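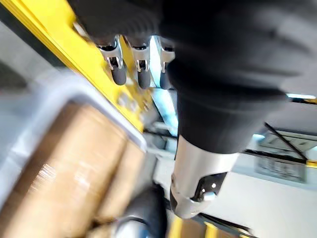 Slow machines and a good open day

20/09/2021

I went to the open day at Flallby expecting to be sold something. It is the sort of event I would normally avoid, partly because of the lanyards and partly because I spent a good many years in goods-in at a mail order firm and have sat through my share of salesmen explaining my job to me. But the invitation said there would be tea, and that visitors could stay as long as they liked beside any of the machines, and I thought, well, I have never once been allowed to do that.

The place belongs to Mimard, who put together handling equipment for smallish warehouses, and they had opened up the whole of the back hall. There were six stations that day and I'm afraid I only did justice to one of them. It was the parcel station, where a robot arm in a dark cover worked over a grey plastic bin with cardboard packages in it, all taped up and shiny the way real parcels are. I pulled up a stool and I stayed there for nearly two hours, and I would like to put in a word for doing exactly that.

My complaint about most demonstrations is that they are too short and too clean. I was at one in Hulport a few years back, in May, at a big hall with music playing, and the robot on show moved the same white box from one side of a table to the other. It did this beautifully. It did it for as long as I could bear to watch, and I came away knowing nothing at all, except that a white box can be moved. Nobody who has worked with parcels has ever been worried about the white box. What worries us is the thing wrapped in too much tape by somebody's nephew, with a bulge on one side and the label going round a corner.

At Flallby they let the machine have the awkward ones. And it struggled! It would come down, have a go, lift away and come down again from a slightly different side, and sometimes the engineers would let it try four or five times before anyone stepped in. I found I was rooting for it, which is a silly thing for a grown adult to admit, but the woman beside me was doing the same and we ended up saying "oh, go on" out loud together. By the end of the afternoon the sheet on the wall said it had managed 100 picks, and next to that, in the same size of writing, it gave the ones it had dropped. I can't tell you how much I liked seeing both figures side by side.

There is an argument against all this, and I heard it from a man in the tea queue. He said that if you show people a machine failing, they will go home and say that robots are useless, and the firm will have wasted its biscuits. I do see what he means. A buyer with only ten minutes to spare might catch the machine in a bad patch and walk off. But I think he has the wrong idea of what people are like. Most of us have trained a new starter. We know what it looks like when somebody is slow and careful and getting the hang of it, and we are a good deal more forgiving of that than we are of being shown a trick.

I also think the people whose work is going to change deserve the long version. Atallah, the distribution firm down the road, had sent a whole shift over, still in their work boots, and they asked much better questions than I did. What happens when the bin is nearly empty and the last parcel is flat in the corner? Who clears it when it jams, and does that person get paid any more for knowing how? The first question got a proper answer, with a demonstration. The second got a rather vague one – and I noticed that the shift noticed. I would say to Mimard, kindly, that they ought to have somebody there next time who can speak to it, even if all they can say is that it depends on the employer.

So my request to anyone planning one of these days is a modest one. Put out more stools, leave the machine running through lunch and give it the ugly parcels. And perhaps a second urn, as the tea had run out by three.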